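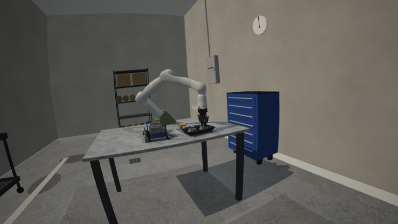
Sawsan Smadi keeps the Mullo cell going, and she talks fast. First thing she wants to get across is that she does every change in the sim before she touches the real arm. "I moved a tray once without checking. Once." On her screen the gripper is pointing straight down at the black tray, yellow block just beside it, blue and gray fixture further left. That row is the bit she fusses over. "Fixture, block, tray. If the tray shifts 2 mm I want to know in here first."

Grease on the wrist joint every 300 hours, she says. Finger pads get swapped when they look shiny, no schedule. Bolts on the base, Mondays. The log was at 2,206 hours when we spoke, 1 October 2018, and she had a pad change due that afternoon.

Worst fault so far? June. Arm kept stopping over the tray, same spot every time. Afroza Samarakoon from Tretilport drove over and they went thru the cable run togehter. "Loose connector at the elbow. Took us a day and a half. Afroza found it with her thumb."

She still runs new paths at 50 percent speed for the first shift. Smadi again: "People complain its slow. Fine. Let them complain."

Next job is a new clamp for the fixture. Still waiting on the part.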